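About Jemora

Jemora is a soccer site about injuries. More exactly, it is a site about what clubs, coaches, agents and national team doctors say about injuries, and how well those statements hold up once the player is back on the field or still missing from it. We have been doing this for 14 years and we have become harder to impress every season.

We started because of a groin. A winger at the club two of us supported was "days away" in the first week of the season. He was days away again after the international break. He was in the squad photo at Christmas and then he had surgery, and the club's website ran a piece about his positive attitude. We began writing down every quote about him in a spreadsheet with the date next to it. Then we added other players. The spreadsheet is now called Olero and it is the part of the site most people come for.

What Olero does

Every time a club in one of the 4 leagues we follow gives a return date, or something that sounds like one, it goes into Olero. So does the day the player next appears in a competitive match. The gap between the two is the only figure we publish. We don't grade the doctors, and we don't have a formula that tells you who is "injury prone," a phrase we would be happy never to read again.

Some rules that people ask about:

A return means minutes in a competitive match. Sitting on the bench does not count. Training alone does not count, and a video of somebody jogging past a goalpost certainly doesn't.

If a coach says "we'll see," we don't log it. If a coach says "maybe the weekend," we do, and we have had complaints from press officers over that one. We still log it.

If the player comes on in the 90th minute to run down the clock, he is back. We argued about this for a whole summer and not everyone here is happy with the answer.

When a club and a national team give different dates for the same player, both go in, side by side. Those are usually the most interesting entries we have. Each side has reasons for wanting the player to look more fit, or less fit, than he is, and we would ask you to keep that in mind when you read either one.

What we don't believe

We don't believe "minor knock." It can mean a bruise or it can mean a season. We don't believe "precautionary" when it is used for the third match running. We have our doubts about any recovery described as ahead of schedule when no schedule was ever made public.

We are also wary of ourselves. A long gap in Olero does not prove that a club lied. Muscles are slow and unpredictable, scans get misread, and players feel something in warm-ups. Sometimes a coach just says a date to get out of the press room. Readers like to turn our tables into league tables of dishonesty, and we wish they would stop. The numbers are too small for that at most clubs, and a bad run of hamstrings will ruin anybody's average.

The same goes for the companies that write to us every preseason with a wearable or a blood test that is supposed to predict injuries. We read what they send. So far we have asked each of them for results from players who were not picked out afterward, and we are still waiting. If yours is different, send the data and skip the brochure.

Who pays for this

Subscribers, for the most part. The weekly letter is free and the full Olero archive is not. We also do background research for two radio shows, and we say so at the foot of any article that touches on them.

We take no money from bookmakers. They have asked, and the offers have been better than you might think. A site that tracks late fitness news and is paid by people who set odds on late fitness news would deserve all the suspicion it got. Fantasy league companies are a softer version of the same problem and we turned the last one down in May.

The site belongs to the people who write it. For a short period it was part of the Karamanlidis sports network, which wanted more headlines with the word "blow" in them. We bought it back. The old headlines are still in the archive, uncorrected, as a warning to new writers.

Jusia

Jusia is our newer project, covering the women's game. We put it off for too long and the reason was a poor one: there were fewer quotes to log, so we told ourselves there was less to say. There are fewer quotes in large part because fewer reporters are in the room asking. Jusia keeps its own tables and its own letter, and it follows knee ligament injuries over a full 2 seasons instead of stopping at the first match back. Coming back once and staying back are different things, and we may move the men's tables to the same system if we can find the hours.

We don't know yet whether Jusia can pay for itself. We were told flatly that it couldn't by somebody who said the same about Olero, so we are giving that opinion the weight it has earned.

Corrections

We get things wrong. Translation is the usual cause. A quote given in French or Portuguese on local radio gets picked up in English, loses its "if" on the way, and turns into a promise. We now go back to the original audio when we can find it, and we mark an entry as second-hand when we can't. If you speak the language better than we do, please listen and write in. Changes are listed on the corrections page with the old wording left standing next to the new one.

If you work for a club and think an entry is unfair, write to the same address as everybody else. Tell us what was said, when, and where we can hear it. "The player is unhappy with your article" is not a correction, and neither is a phone call asking us to take something down as a favor.

We don't run rumors about private medical matters, and we leave out illness and bereavement altogether. If a player is away and the club asks for privacy, the line in Olero stays blank, and we won't be filling it in later.

Page last checked 30/08/2026. 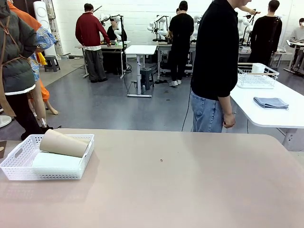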